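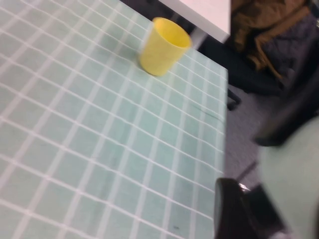

Drorham craft room to reopen with new tables

The craft room at the Zaidi centre in Drorham will reopen in January after a refit that took up most of the winter break. New work tables with a printed grid have gone in, and the old trestles have been sold or given away.

The tops are pale green with thin white lines, so that people cutting fabric, card or paper can keep their pieces square without taping down a mat. Groups that use the room had asked for something of the kind for several years. The grey carpet stays for now.

The work cost £2438. Of that, £1674 came from a grant by the Zeltton fund and the rest from the autumn sale and the weekly tea money. Drarkudel, the joinery firm on Mill Lane, supplied the tables and fitted them over four days.

Guido Rizzi, who runs the sewing and model-making evenings, said the old tables had been hard to work on.

"They wobbled and the tops were scored all over," he said. "If you wanted a straight cut you brought your own board. With these you can line up the edge of the cloth and get on with it."

Users are being asked to keep hot irons and glue guns off the green surface. Boards for both are kept in the cupboard by the door. Drinks are still allowed at the tables, in the plastic cups from the kitchen, and glasses should stay at the serving hatch. Coats and bags can go on the chairs until new hooks are put up in the corridor.

The room holds 20 people. Evening groups keep the times they had before the break, but the Saturday morning children's session will move to the main hall until Easter while the room's second radiator is replaced.

An open afternoon is planned for later in the month, with fabric offcuts and 200 sheets of coloured card to use up. Entry is free. Anyone wanting to book the room for a new group should ask at the front desk, where the revised price list is available.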